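Sorting the switch drawer

I finally started on the push buttons and contact blocks. They came out of the old Durrani panels in March and had been sitting in one carton with 85 other odds and ends. Now they go in blue bins with white liners, so small parts are easier to spot.
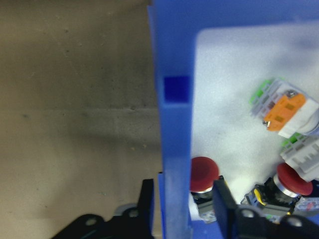
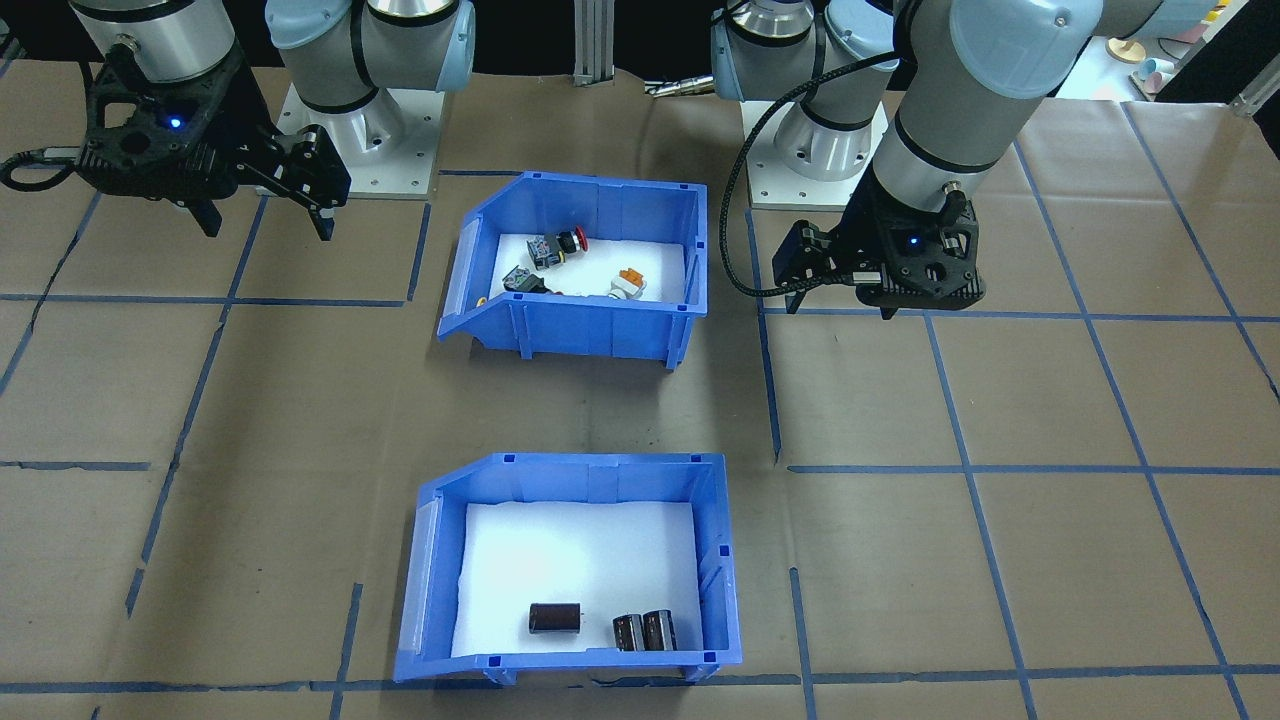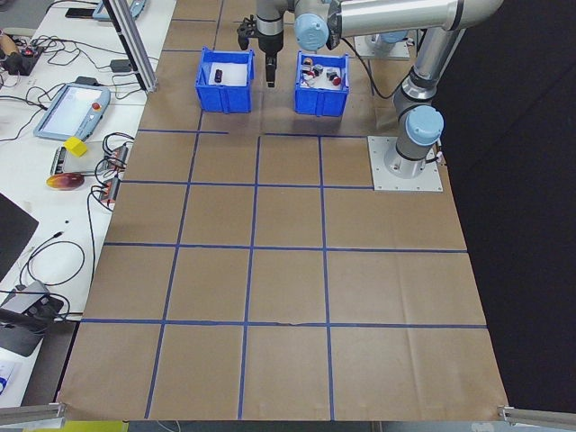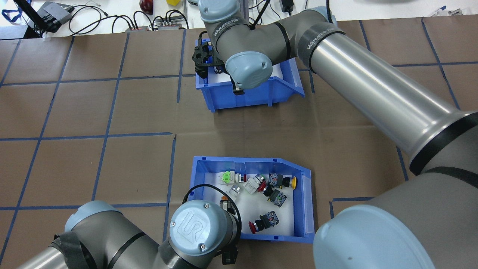

Blue bins on brown paper with blue tape squares, in the last three.

What's left to do

Match the contact blocks to the buttons. I need 2 more bins from Skivine and a new label roll. The red mushroom heads get their own bin, and anything cracked goes in the scrap box.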